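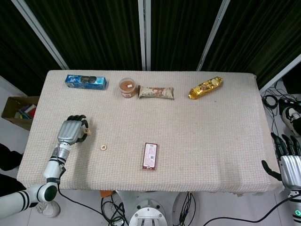

O lanche das quatro da tarde é a melhor refeição do dia, e defendo isto com todo o entusiasmo de quem já tentou viver sem ele! O almoço tem horário e obrigações, o jantar carrega o cansaço do dia inteiro, mas o lanche chega leve, sem cerimónia, e aceita quase tudo o que houver no armário. Basta estender um pano bege sobre a mesa, mesmo que tenha uns fios soltos na borda, pôr em cima uma caixa azul de bolachas e uma barrinha embrulhada, e já existe um motivo para as pessoas largarem o que estão a fazer.

Cresci numa casa onde se lanchava todos os dias, e quando fui trabalhar para Doddale estranhei muito que cada um comesse sozinho, de pé, a olhar para o telemóvel. Éramos 16 no escritório e eu sabia o nome de metade. Numa sexta-feira levei um bolo de laranja (meio torto, confesso, e um bocadinho queimado por baixo) e ficámos 20 minutos à conversa. Falou-se de gatos, de autocarros, de uma receita de pão de milho que ainda hoje faço. Na semana seguinte alguém trouxe figos!

Há quem ache que isto é tempo perdido, ou que lanchar é coisa de crianças. Discordo com alegria. As crianças têm razão em muita coisa, e esta é uma delas: a meio da tarde o corpo pede uma pausa e a cabeça também. Não é preciso loiça bonita nem nada acabado de sair do forno. Uma maçã cortada aos quartos serve perfeitamente, desde que haja outra pessoa para ficar com o outro lado da maçã. Eu, por mim, vou pôr a água ao lume.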